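Le linge de maison, un an après le tri

L'an dernier, en février, j'ai vidé l'armoire du couloir. Elle ne fermait plus. J'y ai trouvé des draps pour un lit que nous n'avons plus, des taies sans drap assorti, une nappe brodée héritée d'une tante et jamais sortie, et une quantité de serviettes de toilette que je préfère ne pas avouer. J'avais promis d'en reparler ici quand j'aurais assez de recul.

Le principe de départ était simple : deux parures par lit, deux grandes serviettes et deux petites par personne, un jeu pour les invités. Le reste partait au recyclage textile ou devenait chiffon. Sur le papier, cela suffit. Dans la pratique, j'ai dû corriger deux choses.

La première concerne les torchons. J'en avais gardé trop peu. Un torchon de cuisine sert à essuyer les mains, la vaisselle, le plan de travail, il finit sous une planche à découper pour l'empêcher de glisser, et le soir il est bon pour le panier. J'en ai racheté chez Hayashi, la petite boutique de linge derrière la gare, qui vend des fins de série en lin et coton. Ils sont un peu rêches les premières semaines. Après quelques lavages, ils essuient mieux que tous ceux que j'avais avant.

La deuxième concerne les invités. Un seul jeu, cela va tant que les gens viennent un par un. En juillet nous avons eu deux visites de suite et j'ai passé une soirée à surveiller un sèche-linge. Il y a donc maintenant un second jeu, rangé à part, sur l'étagère du haut.

Pour le lavage, j'ai aussi changé mes habitudes. Ma mère faisait bouillir tout ce qui était blanc, et j'ai longtemps lavé les serviettes à 90 degrés par simple imitation. Je ne le fais plus que pour les torchons très tachés, deux ou trois fois par an. Le reste passe à 60, et les couleurs à 40. L'essorage est réglé sur 1 000 tours pour tout. Au-dessus, les draps ressortent en corde et il faut les repasser, ce que je refuse de faire.

Côté lessive, j'utilise de la Brullora en poudre, sans parfum, dans un gobelet doseur. J'ai arrêté l'assouplissant. J'ai mis quelque temps à me faire au toucher des serviettes, qui sont plus fermes au sortir de la machine, mais elles boivent nettement mieux. Si l'eau est très calcaire chez vous, un verre de vinaigre blanc de 200 ml dans le bac de rinçage fait l'affaire. Pas à chaque fois, il paraît que les joints n'aiment pas cela.

Reste la couleur. J'ai longtemps acheté du blanc en me disant que tout irait ensemble. Le blanc vire au gris, ou au rose quand une chaussette s'en mêle, et il faut l'entretenir. Le foncé peluche et montre la moindre trace de dentifrice. Je suis passée aux teintes claires : vert d'eau, gris perle, sable. Elles pâlissent avec le temps, mais toutes ensemble, et une serviette neuve ne jure pas trop avec une ancienne.

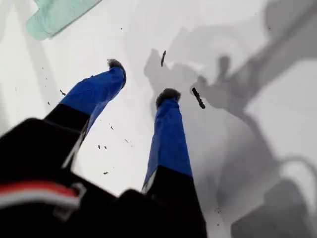
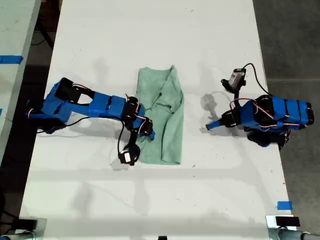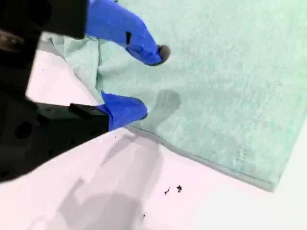
Du bleu sur les trois photos, du vert clair aussi.

Le pliage, maintenant, puisque c'est le sujet sur lequel je reçois le plus de messages. J'ai essayé de ranger les serviettes roulées, debout dans des paniers. C'est joli pendant deux jours. Dès qu'on en prend une, les autres s'affaissent, et l'on finit par tout refaire. Je suis revenue au pliage en trois dans la longueur, puis en deux, puis encore en deux. Le bord rond se place vers l'avant de l'étagère. Une pile ainsi faite tient bien et l'on peut tirer une serviette du milieu sans tout emporter.

Pour les draps-housses, je ne cherche plus la perfection. Je glisse les coins les uns dans les autres, je pose le tout à plat sur le lit, je rabats ce qui dépasse et je plie en rectangle. La parure complète va dans l'une de ses taies. C'est une astuce que tout le monde connaît et que j'ai adoptée très tard. Elle évite de chercher la deuxième taie à onze heures du soir.

Je plie toujours debout, sur une surface dure. Sur le canapé, je bâcle. La table de la cuisine convient, à condition de l'avoir bien essuyée avant.

Pour le séchage, j'ai un étendoir Cloren à trois étages, acheté d'occasion, dont une roulette grince. L'hiver, il faut compter 24 heures dans la salle de bains pour des serviettes épaisses, fenêtre entrouverte. Je les laisse un peu plus si j'ai le moindre doute en touchant les ourlets. Une serviette rangée encore humide sent le renfermé, et l'odeur passe à toute la pile. Cela m'est arrivé en novembre et j'ai dû relaver l'étagère entière.

Une remarque sur les serviettes d'hôtel, puisqu'on me demande souvent comment obtenir la même chose chez soi. Nous avons passé quelques jours dans une maison d'hôtes à Dellimthorpe au printemps et j'ai posé la question à l'accueil. Réponse : elles sont remplacées très souvent. Il n'y a pas de produit particulier. À la maison, une bonne serviette de toilette me dure des années, avec quelques fils tirés que je coupe au ras, aux ciseaux, sans jamais tirer dessus.

Les vieilles, je les découpe. Une grande serviette donne de bons carrés pour les vitres, les vélos et les chaussures boueuses. Je ne les ourle pas. Elles s'effilochent, on secoue les fils dehors, et quand il n'en reste plus grand-chose elles vont à la poubelle. Les draps usés au milieu servent de bâche pour peindre ou protègent les lauriers en cas de gel.

La nappe brodée, elle, est toujours là. Je l'avais mise dans le sac à donner, puis ressortie. Nous l'avons utilisée une fois cette année, pour un anniversaire, et elle a reçu une tache de vin que je n'ai pas réussi à enlever complètement. Elle se voit moins si l'on place la corbeille à pain au bon endroit.

L'armoire ferme, c'était le but. Il reste une étagère que je n'ai pas touchée, celle des couvertures et des plaids, et je ne sais pas encore par quel bout la prendre. Si vous avez une bonne méthode pour ranger les couettes d'été sans housse sous vide, je suis preneuse. Les miennes reprennent leur volume en une semaine, quelle que soit la housse.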